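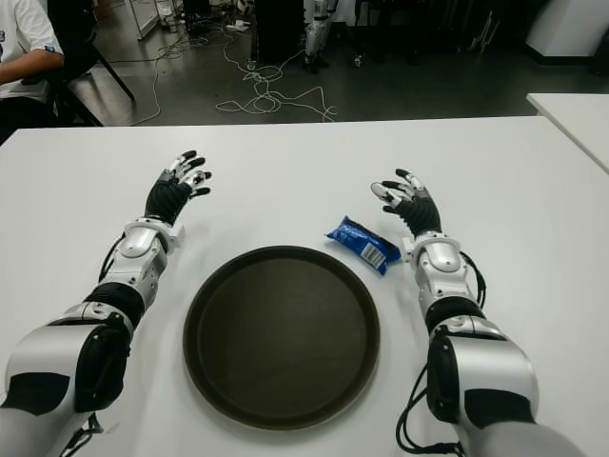 # Start pose and bench layout: two-arm tabletop work

Gallery notes for the Wihongi bench guide, Dec 13, 2022. Kept by Beverley Nepia.

This page goes with section 18 of the guide, which covers the state of the arms, the table and the floor before a tabletop run is started. The rules apply to all two-arm stations with five-finger or similar hands, including the Olum and Jerneo benches. Stations with parallel grippers use section 19. Where this page and the guide differ, follow the guide and send a correction.

**Start pose**

Both hands are held above the table surface, one on each side of the work area, with the fingers open or partly curled. No fingertip may touch the table, the tray or the item at the moment recording begins. A run that starts in contact is marked void and repeated.

The left and right arms need not match joint for joint. They must be clear of each other through the full opening move, and neither forearm may cross the center line of the table.

**Tray and item**

For pick-and-place into a tray, the tray goes between the two arms and the item goes outside the rim. The tray starts empty. In the blue packet layout, the packet lies flat on the table between the tray and the right hand, and the right hand makes the first approach.

Soft wrappers change shape with handling. Replace a packet when a seam opens or when it no longer keeps its fill spread evenly. Do not tape a split packet; tape changes both the grip and the way the surface reflects light.

Barcode labels may stay on. Record which way up the label was at the start of the run, as the Breveo logger has no field for it and it has to go in the comment line.

**Table surface**

Only the items named in the task sheet may be on the working table. Tools, phones and spare packets go on a separate surface. Wipe the table between sets, not between single runs.

A second table may stand next to the first. Its corner must stay outside the reach of the nearer arm, measured with the elbow fully extended and the hand open.

**Arm cables**

Cables on the outer side of the forearm need enough slack for full elbow travel. Check the loops by moving each arm slowly through its range before the first run of a session. A loop that catches on the table edge is re-tied before power is raised above the setup limit.

**Floor and people**

Loose cable on the floor is moved out of the walking path to the stop button. Coils are allowed in open floor if no one has to step over them to reach the station.

Anyone seated in the room stays outside the arms' reach. The operator says "live" before enabling and waits for a reply from each person present. A second robot standing in the same room is treated as live unless its own log shows it powered down.

**Record keeping**

File each layout under its own number. The present list runs to 32 layouts. A layout is retired after 1,000 accepted runs and its number is not used again. Changes to tray size, table height or hand type need a new number even when the task text stays the same.

Open item for December: minimum fingertip height above the table in the start pose. The Olum and Jerneo benches use different values, and section 18 gives none.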